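What the Krar Taught a Fiddle Player: my project report on learning a tune by ear

Second year music project, written report

I've played the violin since I was small, and I have always played it off paper. Put the dots in front of me and I'm fine. Take them away and I go pink and start apologising. So when we were told to pick a project "outside your usual practice", I knew straight away that mine ought to be learning by ear, and I spent a good week trying to think of something easier.

What I settled on was the krar, which is a lyre from Ethiopia and Eritrea. Mine (well, the one I borrowed) has 6 strings, a wooden bowl with skin stretched over it, and a crossbar at the top where the strings are wound round and tightened. My plan was to learn three tunes by ear on the krar, then move them over to the violin, also by ear, and keep a diary of what went wrong. I also wanted to find out whether the tunes would come out changed at the other end, and they did, quite a lot!

My teacher for the project was Mulugeta Lencho, who plays at the Grasia café in Ulwood on open evenings. I'd heard him there twice before I got up the nerve to speak to him. He said yes before I'd finished asking, and then said I had to leave my violin at home for the first three lessons. I nearly cried off at that point.

Getting in tune

The first lesson was entirely tuning. I had read before I started that a lot of Ethiopian music is built on a family of five-note modes, the qenet, and that the four you meet most are tizita, bati, ambassel and anchihoye. Reading that was one thing. A krar is tuned to the mode you're about to play, so if you want to change mode you have to stop and retune, and I am very slow at it. The strings are wound on to the bar with strips of cloth, and you twist the whole thing round by hand. It slips. You get it right, you reach for the next one, and the first one has gone flat again.

I'd assumed I would be good at this bit, having tuned a violin most days of my life. Mulugeta played me a note and I matched it, and he shook his head. I matched it again. He sang it, I sang it back, and only then did I hear that I'd been pulling it towards the nearest note on a piano. That went in the diary in capital letters.
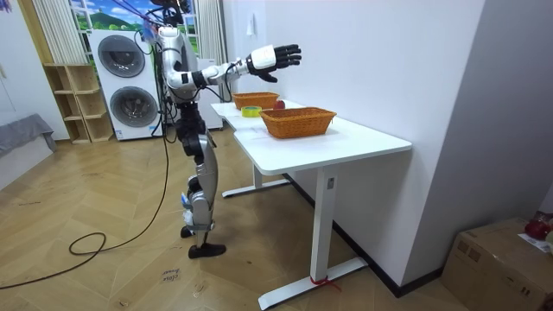

By the second lesson I could get into tizita in under ten minutes, with help. There's a major-sounding form and a minor-sounding form, and the word is also the name of a kind of song, all to do with memory and longing. I found that confusing at first because I kept asking "which tizita?" and getting a different sort of answer from the one I wanted. Mulugeta would just play. In the end I stopped asking and listened, and I suppose that was the lesson.

Learning the first tune

The first tune was a slow one in tizita. I'm calling it Tune A because Mulugeta knew it from his aunt and neither of us is sure it has a proper title. He played it through, all of it, and then said "now you". I got four notes out.

I asked if he could break it into bits and he was puzzled by that. He'd never learned it in bits. He'd heard it through a wall for years and then one day picked up an instrument and it was mostly there. We met in the middle — he played the whole thing over and over, and each time round I joined in wherever I could and dropped out again when I got lost. It felt hopeless for most of an hour. Then I noticed I was getting the ends of the phrases before the beginnings, which is the wrong way round from how I learn off the page, where I always know the first two bars beautifully and the rest is a muddle.

I practised at home without a recording, as agreed. On the first night I had perhaps half of it. On the second night I had less, and I sent Mulugeta a rather sad message. He replied with a single thumbs up. By the end of the week it had come back, and I could sing it while doing the washing up, though my housemates would like it noted that they can too.

There are two main ways to play the krar. You can pluck single strings with your fingers, or you can strum across the lot with a plectrum and use the fingers of the other hand to damp the strings you don't want to sound. I did Tune A plucked and Tune B strummed. Strumming was far harder for me. On the violin my left hand makes notes happen, and on a strummed krar it has to stop them, and my brain would not have it. I got cross. I have two pages of the diary that just say "left hand!!!"

Moving to the violin

The violin came out for the fourth lesson and I'd been looking forward to it so much that I rushed. I played Tune A in G, quite nicely I thought, with a bit of vibrato. Mulugeta said it was very pretty and asked what it was.

We both laughed about it, but he did mean it. I'd smoothed it all out. The little catches in front of the long notes had gone, I'd slid into things that should be struck, and I'd filled in all the gaps. A plucked string dies away and leaves you a space. A bow doesn't, so I'd just carried on through.

So I went back and did it again with some rules I made up for myself:

No vibrato at all.
Stop the bow where the krar string would have faded.
Sing the phrase first, every time, even if people are in.

It was better at once. It was also much less comfortable, and I noticed how much I lean on a warm tone to get me through when I'm not sure where a tune is going.

I should mention the masenqo here, because more than one person asked me why I hadn't used it. It's a single-stringed bowed fiddle, and on paper it's a far closer relation to my instrument. I did think about it. But I wanted to be a proper beginner, and I had a feeling that with a bow in my hand I'd fall straight back into my old habits. Having seen what happened in lesson four I think that was right. Mulugeta did play me some masenqo recordings towards the end, and they helped a great deal with where to put the ornaments.

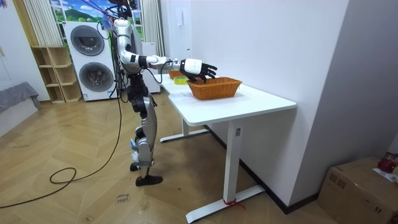
Report and diary by Lakshmi Raju
Submitted November 29, 2022

The sharing session

The last part of the project was a short performance in the Coste room, with a 3 minute slot for each tune. I did Tune A on krar and then on violin, Tune B on krar only, and Tune C on violin only. That isn't what my proposal said. Tune C was in anchihoye and I never got the krar to hold the tuning long enough to play it in front of people. Anchihoye was the mode I found hardest to hear, and if I'm nervous I start "correcting" it without meaning to. I'd like another go at it when there isn't a mark attached.

Tune A went well on the krar. I left out a repeat on the violin and had to find my way home, and I did it by singing under my breath, which apparently the front row could hear. Tune B fell apart for a moment in the middle and I picked it up again at the next phrase. In a violin exam I'd have stopped and said sorry. Here I just kept strumming until I recognised where I was, as I'd done in Mulugeta's front room all those times.

What I'd do differently

I left the written side far too late. The diary is lively but it's a mess, and some entries don't say which tune they're about. I'd also have recorded the lessons. I was so keen on doing it all by ear that I made no recordings whatsoever, so when I say my Tune A changed between the first week and the last, I've only got my memory and Mulugeta's to go on. He says it changed. He also says his has changed since his aunt's, and he doesn't seem bothered.

I'd cut it down to two tunes, too. Three was greedy.

As for the fiddle playing, I took a reel along to my usual session last week and learned it there, in the corner, without asking anyone for the dots. It took me most of the evening and I still haven't got the B part. I'm going back for it.

Thanks to Mulugeta for the lessons, the tea and the loan of the krar, which I have now returned with all its strings.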